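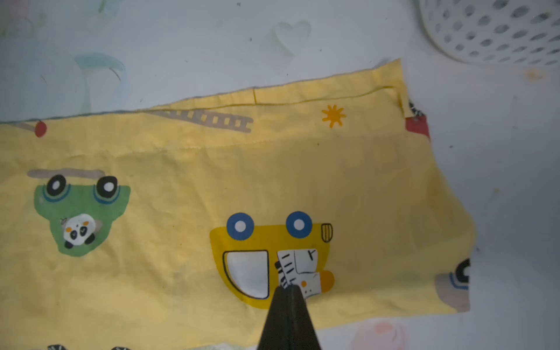 Skernimura 是一份儿童纺织品印花的中文描述词表，收录二手交换、捐赠登记和缝补记录里对花型的叫法，整理成统一的写法。同一块布，不同的人登记时用词差别很大。比如黄底上印着卡通车辆，旁边还有一架灰色梯子和一个橙色的小太阳或星形，有人写“小汽车”，有人写“消防车”，有人只写“黄色花布”。词表把这几种写法归到同一个主花型“交通工具”下面，保留原文，另加底色和次要图案两列。

当前版本共 3912 条记录，分属 84 个主花型，全部为纯文本，不附图片。

## 目录

```
skernimura/
 records.csv
 motifs.csv
 aliases.csv
 notes/
 nutley.md
 gruber.md
```

`records.csv` 是主表。`motifs.csv` 列出主花型及其上级类别。`aliases.csv` 是别名对照，共 484 行，左列为原始写法，右列为主花型编号。

## 字段

主表有 4 个必填字段：

| 字段 | 说明 |
|---|---|
| `raw` | 登记人原文，只去掉首尾空格 |
| `motif_id` | 主花型编号，对应 `motifs.csv` |
| `ground` | 底色，取自固定色名表 |
| `source` | 来源批次，取值为 `nutley` 或 `gruber` |

选填字段有 `secondary`（次要图案，多个值用竖线隔开）、`item`（物品类型）和 `remark`。`item` 留空的比例较高，原因是许多登记单只写花型，不写是衣服、毯子还是被套。不要根据花型去补这一列。

## 示例

```
raw,motif_id,ground,source,secondary,item
"黄的，有车",TR01,黄,nutley,,
"消防车睡衣",TR01,,gruber,梯子,睡衣
"小碎花 米色",FL03,米白,nutley,叶,
"粉玫瑰淡淡的那种",FL02,,gruber,,
```

第二行的底色为空，原文没有写，标注时不推测。
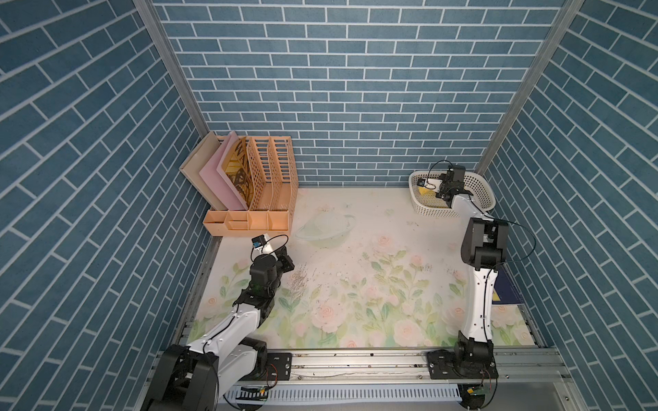
## 花卉类的划分

花卉是最难分的一组。早期草稿按花的种类分，后来发现登记人多半说不出是什么花，只会写“大花”“碎花”“水彩花”。现行做法先看原文有没有花名，有就按花名归类（玫瑰归 `FL02`），没有再看花的大小。画法一类的词，例如“水彩”“线描”，统一写进 `remark`，不单独设编号。

几个容易混的写法：

- “玫瑰”和“月季”合并，编号相同。
- “碎花”指花头小而分布密的图案；只写“小花”的，归入 `FL09` 待定。
- “花草”在叶子为主时归植物类，原文看不出主次时归花卉类。
- 砖块、格子、条纹属于几何类，即使布上另有花，也要看原文先写哪一个。

## 来源与整理

`nutley` 批次来自一处衣物交换点的手写登记簿，由 Emil Steiner 转录。登记簿里有不少缩写，例如“黄车”“蓝格”，转录时原样保留，在 `aliases.csv` 中展开。`gruber` 批次来自缝补铺的取件单，由 Mathias Zürcher 转录。取件单上的姓名、电话和价格在转录阶段就已删去，没有进入任何版本的文件。

取件单多按修补部位来写，像“领口开线，小车那件”，花型只是顺带一提。这类记录的 `raw` 只截取和花型有关的部分，省略处不加省略号。

两人各自标完全部记录，再逐条对照。意见不一致的由两人讨论后定一个编号，讨论过程记在 `notes/` 下对应的文件里。仍然定不下来的，`motif_id` 填 `XX00`。

## 色名

底色用固定的一组中文色名，不用色号。“鹅黄”“柠檬黄”“奶黄”都归到“黄”，“米色”“奶油色”归到“米白”。“灰蓝”和“蓝灰”视为同一个色名，写作“灰蓝”。登记人写两种底色的，取先写的那一种，另一种放进 `remark`。
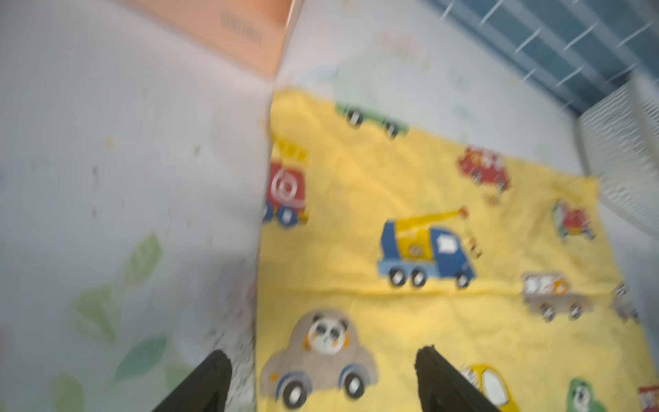

## 已知问题

- 交通工具类没有再往下细分。原文写“挖土机”“公交车”“卡车”的都在 `TR01`，需要区分时请直接检索 `raw`。
- `gruber` 批次中深色布料偏少，不适合用来统计颜色分布。
- 卡通角色名一律改写成“卡通人物”，原名没有保留。
- 别名表里有个别方言写法，只在 `nutley` 批次出现过，换一个地区未必通用。
- 旧版 `FL05` 已停用，编号不会重新分配。

## 读取

文件编码为 UTF-8，无 BOM，逗号分隔，含逗号的字段加双引号。用电子表格软件打开时，请把 `motif_id` 一列设为文本格式。

配套脚本 Plulel 可以检查新增记录：

```
plulel check records.csv --motifs motifs.csv
plulel alias "小车车"
```

第一条命令列出编号不存在或底色不在色名表里的行，第二条返回某个写法对应的主花型。查不到时返回空值，退出码为 1。

## 提交修改

新增别名请改 `aliases.csv`，一次提交只改一个主花型下的写法，并在说明里附上原文所在的句子。新增主花型要先开议题，写明现有编号为什么放不下。下一版定在七月合并，主要处理 `FL09` 里的待定条目。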